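Two-arm cloth folding – club how-to for new members

Posted May 31, 2021. Written fast before the June demo, so fix what you find.

This page gets you from a cloth in a heap to one recorded fold. Should take one club session if the arms are already homed. If they're not, do the Flamard startup sheet first, then come back.

What you need
Both arms powered, e-stop within reach
The Stitton teleop pads, charged
One test cloth
The Mukska laptop, logged in as club (not your own account)

1. Set the speed
Open the config, set speed to 16. Not 100. Somebody always leaves it at 100 from the jog test. Save, then restart the driver or it keeps the old number.

2. Lift and spread
Grab one top corner with the left arm. Raise it straight up, slow. Find the next corner with the right arm, close, then move the two arms apart till the top edge is nearly straight. 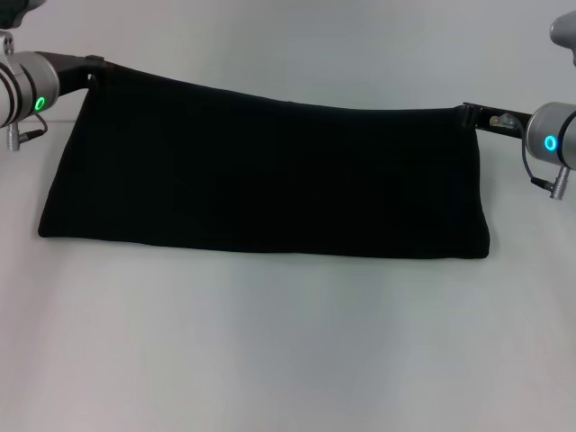

Tension is the bit everyone gets wrong first time. Too much and a corner pops out of the fingers, too little and you get a belly in the middle that lands as a wrinkle. A shallow sag like the one along the top edge of the black cloth is fine, stop pulling there. One side a bit higher than the other is OK at this point too. Level it before you lower. Dark cloth hides its folds from the overhead view so go by the outline.

3. Lay it down
Lower both arms together. Let the bottom edge touch first, then drift both grippers back towards the arm bases while you keep going down. Open the fingers only when the top edge is on the table. Arms up, look, redo if its crooked.

4. Regrip for the fold
Now the fussy part
– gripper angled, not straight down
– fingers open just a little, a wide grab takes too much cloth
– press lightly into the fabric, close, wait a beat
– check teh wrist view before you lift, you want a small pinch of cloth between the fingertips
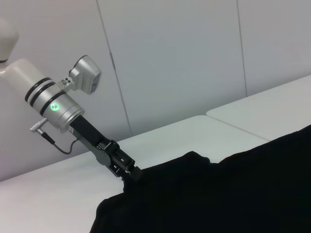
5. Fold and record
Hit record BEFORE moving. Carry the edge over to the far side, low arc, release, back off. Stop recording. Name the file with the run number, last one in the Oosthuizen folder was 483 so start after that.

Do 9 good folds then swap drivers. Bad ones go in the reject folder, don't delete them.

If it goes wrong
Cloth slips every time – wipe the fingertips, then check grip force.
Driver won't restart – close the viewer window first.
Pads lag – plug them in, low battery does that.

Power down in the same order as the startup sheet, backwards. Pads on the charger please.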